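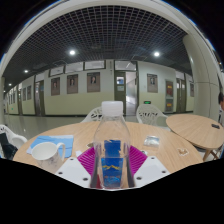 Hand-held gripper at the bottle, with a mug close by on the same table.

The Bottle Has No Budget Line

By Khairul Sembiring
Oct 16, 2022

Every equipment budget I have ever been shown starts with the robot arm. It gets its own row, its own vendor quote, sometimes its own tab. Then comes a row called "grippers and accessories," then a row called "misc.," and in misc. you will find everything the project is going to spend its life on.

I read these things for a living now. The proposal on my desk this month is from Korarden, who want to teach a robot to clear tables in cafeterias. They have 36 pages, and I enjoyed the first ten. The arm is a Varia, with a four-year service plan that costs more than my car did. For the tables, chairs, cups and general clutter of human life they have set aside the sum I'd expect a careful person to spend on a birthday party.

My opinion, for which Korarden is paying and will probably ignore, is that the budget should be written from the bottom up. Buy the hand-held grippers first, enough of them that one can break. Then pay people to carry them to tables and pick up bottles, over and over, somewhere with a shiny floor and ugly light. Pay them properly. Put snacks in the budget, under the word "snacks," so that no one has to bury them in consumables. The arm can wait until February. It's a patient machine and it will be cheaper by then, or at least the salesman will be friendlier.

I came to this view the expensive way. At Tarigan, where I ran purchasing, we bought the arm first. It arrived on a pallet and sat in its crate for months while we discovered that we owned no fixtures, had booked no space and had hired exactly one person to operate it, who left. We had paid for 40 hours of vendor training. I attended most of them myself, and I can still release the brake on a robot I haven't seen in years. It hasn't come up at parties.

The usual objection is that you can't know what data you need until you have the robot. There's something to that. The arm has a reach and a wrist and opinions about elbows, and a person strolling around with a gripper has none of those limits. So rent one for a few weeks and measure what you need to measure. Pulgate will lease you an arm by the month, and the paperwork is merely awful.

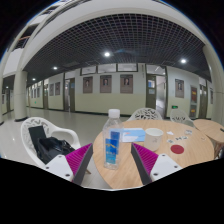

Bottle, box, cup and coaster on one tabletop. Try finding the coaster in a capital plan.

What I would like to see in a plan is evidence that the author has stood in front of a table. Clear bottles are miserable things for a camera. You see the back of the label through the front of the bottle, and the wood through the bottom. Chairs get in the way. Somebody's bag is on one. A scrap of something crumpled is lying there, and whether it counts as trash is a question that will eat an afternoon and possibly a friendship. All of that costs time, and time has a rate, and the rate belongs in a row.

Korarden's plan calls for 100 different objects, a number I suspect was picked for its looks. I'd have them halve it and spend the difference on places. The same cup on a lot of tables has always seemed to me a better purchase than a lot of cups on the one table next to the engineering office, where the light is good and the coffee is near.

I have sent all this back to them with my markup. They replied within about an hour, very courteously, to ask whether the Varia could be had in white.

Contact the editors | © 2022 Khairul Sembiring | Back to top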